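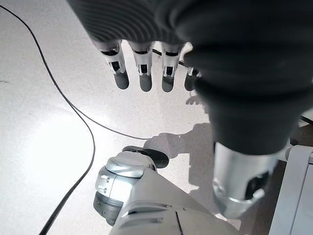
Robot hand over the floor, cable alongside.

September, notebook, Podstead bay. Going through the Quintela handling checklist, second draft. It runs to 16 items and I believe in maybe five of them.

Item 2 wants a 60 cm clear zone around the base "at all times". Fine on paper. It says nothing about cable on the floor, and a loop of it lying by the leg is a worse trip risk than a person standing a bit close. Want a line on routing before anyone signs this. Lorau has one we could copy, two sentences long.

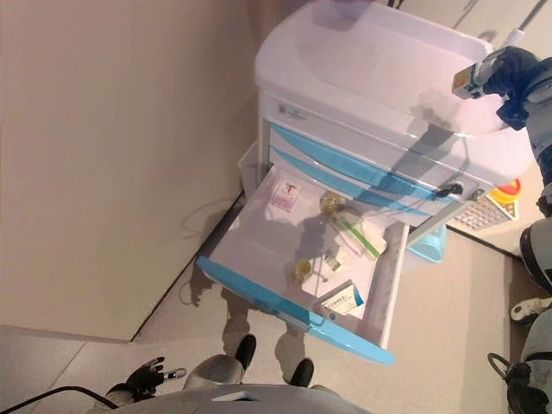

Item 9, the stop button, is the part I trust least. The draft says it must be "readily accessible" and leaves it there. Accessible to whom? The red one is on the robot, and somebody standing behind an open drawer has to reach over tray, vials and arm to get at it. I'd ask for a second stop, on a lead, in the hand of whoever is nearest. Juvley say their software limit covers this - I don't accept a software limit as a stop and won't write it down as one.

Item 12: log every scan. The log stands at 2,608 lines and has no column for who was inside the zone. Add the column or drop the item.

Also, 200 mm/s as the speed cap near people. Where did that come from? No source in the draft. Leaving it in pencil until I see one.

To do: cable line, second stop, log column. Not signing before then.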